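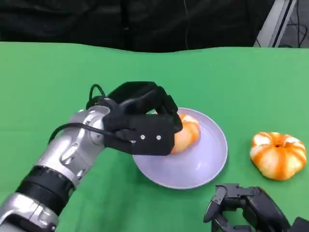

Black robotic hand over a green tabletop.

Junine

Junine is a small harbor town on the west side of Pendcombe island. Population 2,181 at the last count. Known for its stepped lanes, the salt pans, and the Alipour House, a merchant's home turned museum. Most visitors come for the day on the Skarkska ferry and leave on the last boat. The ones who stay over tend to be walkers.

Page last revised August 12, 2025. Ferry and bus sections checked then, the rest is older.

Name

Origin unclear. The usual story is that it comes from an old word for a sheltered landing. Another version ties it to a family who held the salt rights. Both turn up in guidebooks, neither with a source. Locals drop the last letter when they say it.

Geography

The town sits in a notch between two headlands. Lower town on the flat by the harbor, upper town on the ridge, steps in between. No road connects the two directly. Cars have to go out past the cemetery and come back in along the ridge, a long way round for what is a short climb on foot.

North headland is bare rock and thyme, with a light at the end. South headland is lower, some pine, a path all the way around. The salt pans are behind the south beach. Wind is from the northwest most of the year and can be stiff in the afternoon, so the morning is better for the north headland.

The stream that gave the town its water is now mostly under paving. It comes out in the open beside the fish market, where there are railings and a bench.

History

Started as a salt port. The pans were already working when the first harbor wall went up, and salt paid for most of what is worth seeing: the customs shed, the church on the ridge, the big houses on the quay. Trade dropped off once larger ships began calling at Skarkska instead. A lot of families went with it.

Fishing kept the town going after that, sponge and sardine mainly. The cannery at the end of the quay closed and stood without a roof for years before the town bought it. The ground floor is a covered market now, with the upper floor still shut.

Tourism came late. There was one guesthouse for a long time, then the new ferry berth was built and several opened within a few years. The old quay houses were listed around the same period, which is why there are no tall buildings on the waterfront. The one exeption is the harbor office. 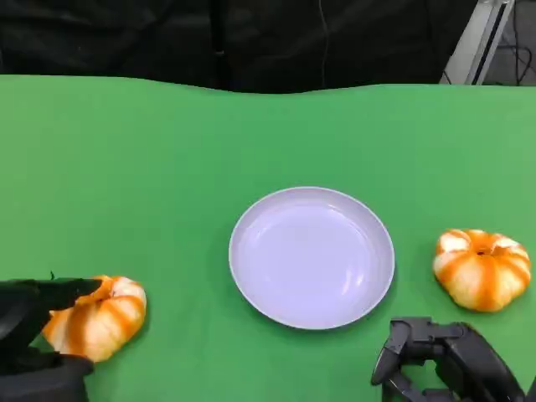 Listing also put a stop to the plan for a road up through the steps. The plan had been argued over for decades. Supporters wanted delivery vans in the upper town, opponents pointed at the houses that would have to come down. In the end a goods hoist was built on the back side of the ridge, still in use, not open to passengers.

Sights

Alipour House. On the quay, pink front, double stair. Built for a salt merchant, left to the town by the last of the family. Eight rooms open to the public. Ground floor has the counting room with the original scales and a wall of ledgers. Upstairs is furniture, portraits and a very good painted ceiling in the dining room, best seen before noon when the shutters are open. Labels are short and a few are missing. Guidebook sold at the desk, written by Parisa Ansari, who also catalogued the ledgers. Closed through January.

The steps. Known as the 300 Steps, and the number is painted on the top riser. Shallow treads, worn in the middle, slippery after rain. Handrail on one side only. There are landings with benches and a drinking fountain partway up.

Ridge church. Plain outside. Inside, ship models hung from the beams, left by crews over a long period. Open mornings. If locked, the key is at the bakery across the square.

Salt pans. A few are still worked in summer. Boardwalk along the edge, information boards at the near end, sun-bleached and hard to read. Good for wading birds in spring and fall. Salt sold from the hut in cloth bags.

The lighthouse. Not open, but the path out to it is the best walk from town. No shade, no water.
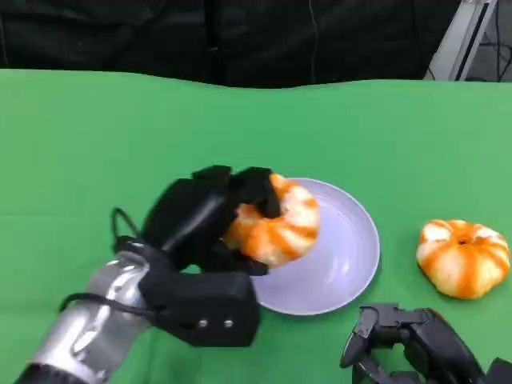

Two peeled tangerines, one gripped above a plate and one on the green surface.

Getting there

Ferry from Skarkska, the only regular service. Several sailings a day in season, fewer in winter, and canceled in strong northwesterlies. Foot passengers can buy tickets on the quay. Cars need to be booked ahead and there are very few spaces. Seats on the left side have the view coming in.

From elsewhere on Pendcombe there is a bus along the coast road. It stops at the cemetery gate and then at the harbor. The harbor stop is the one for the museum. For the upper town get off at the cemetery and walk in along the ridge, which avoids the steps altogether.

Parking is a gravel lot behind the market, nearly 50 spaces, full by mid morning in summer. Streets on the ridge are for residents.

Food and lodging

Restaurants are on the quay and in the first lane behind it. Grilled sardines, chickpea soup, a flat salt bread that doesn't really turn up elsewhere on the island. Quay places charge more for the same menu. In winter only the market café and one bar can be relied on.

Guesthouses mostly in the upper town. Ask about luggage when booking, some will arrange to have bags brought round by the ridge road. No campground, and camping on the headlands is not allowed.

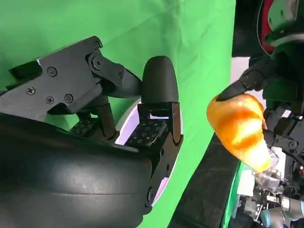
Can the Alipour House and the lighthouse walk both be done on a day trip?

They can, if you take the first ferry and walk out to the light before the wind picks up. The museum then fits in the afternoon, with time left for lunch on the quay. The dining room ceiling will be in poorer light by then. In winter the boats are too far apart to do both without rushing.

Festivals

The salt blessing is the main one, start of summer, procession from the ridge church down to the pans. The steps are closed to everyone else while it passes. Boat race the same evening, weather allowing. A smaller market is held in fall when the last salt comes in.

See also

Skarkska (port)
Pendcombe coast road
Salt making on Pendcombe
Parisa Ansari, guide to teh Alipour House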